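Apr 13, 2020

Equipment planning, tabletop cell, second half of the budget year. Continues the list from the last entry. Prices are left in the spreadsheet, only the reasoning goes in here.

Grippers first. We own 2 sets of fingers for the Omton gripper and both show wear at the tips. The rubber facing on the older set has started to lift at one corner. Pads are sold separately from the finger bodies, so the cheap option is pads only, glued in house. Waldemar Szulc would prefer complete fingers because the last in-house gluing drifted out of parallel and we lost time re-zeroing. I am putting complete fingers on the list with pads as the fallback. If the order gets trimmed, this is the line that can shrink without stopping work.

Finger width is a separate question. The stock fingers are wide for dish rims. On a flat plate the usable approach is from the side, with one finger under the lip, and there is little clearance between lip and table. Pietrzak lists a narrow finger for the same mount. Their drawing gives the tip thickness but not the taper, so I have asked for the full drawing before committing. Do not order on the catalog page alone. We did that with the flange adapter and it is still in the drawer.

Wrist camera. Current unit is adequate for near work. Complaints are glare off glazed surfaces and the short cable. Glare can be handled with lighting, so no new camera this year. Cable: buy the longer one plus a spare, and add strain relief at joint 5. The current cable has been re-terminated once and I don't trust it.
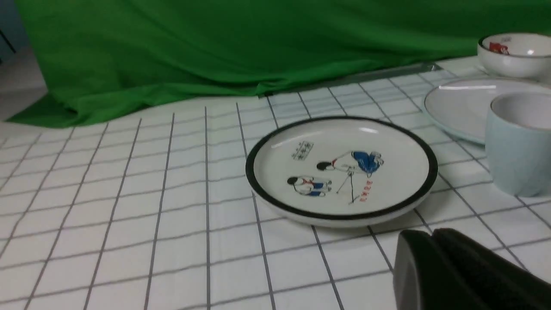
Lighting. Drodier quoted two diffuse panels with stands and a dimmable supply. Lead time is long and they will not hold the price past June. The alternative is one panel and a sheet of diffuser over the existing lamp. I would rather have two matched panels, as mixed color temperature makes the images harder to compare between sessions. Power draw is 80 W per panel by their data sheet, fine on the existing circuit.

Table coverings and backdrops. Small money but it comes up every time. Cloth shifts when the fingers touch down and has to be pulled straight again. Options are clips at the corners or a thin non-slip mat under the cloth. Mat first. Ask for samples before buying a full roll.

Dishes. A mix of rims, glazes and depths is more useful than many copies of one shape. Budget for breakage, no need for matching sets. Shelf space is the limit here.

Arm. No replacement proposed. Idach service contract is due for renewal. The basic tier covers inspection and belt check at 500 operating hours. The upper tier adds a loaner arm while ours is out, and the loaner is the only part of it we would use. Last time the arm was out we had no fallback at all. I lean toward upper tier for one year, then review.

Still open:
- full drawing of the narrow finger (Pietrzak)
- written validity date on the panel quote (Drodier)
- whether the Idach loaner takes our tool flange as is
- cable length, measure with the arm at full reach and wrist rotated, add 40 cm
- mat samples

WS to check the flange question. I'll do the cable measurement before the next session and write the number into the spreadsheet. Order of priority if we get cut: cable, service contract, panels, fingers, mat, dishes.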